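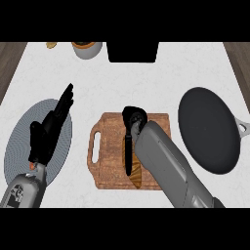 Rilteder kitchen cell

The Rilteder kitchen cell is a simulated two-arm robot workcell, built and kept up at Fliramus. Used for countertop tasks -- knife, board, pan, placemat. Maintained by Wouter Declercq.

Setup

Two grey arms over one counter. Black multi-fingered hand on the left wrist, black gripper on the right. Arms are loaded first, then the counter, then the loose objects. Joint limits come from the Peeters file and have to be reloaded after every version change. Physics runs at 2,000 steps a second; slower and the knife handle slides thru the grip.

Upkeep

Contact check each November. Arms sent to home pose, grip closed on the knife handle 20 times, slips logged. More than 2 slips -- friction values get redone by hand.

Known faults

Left thumb drifts after long runs. Reset the wrist offset, not the thumb. Pan handle sometimes catchs the right forearm. Fix still open in version 3.

See also

Fedell gripper model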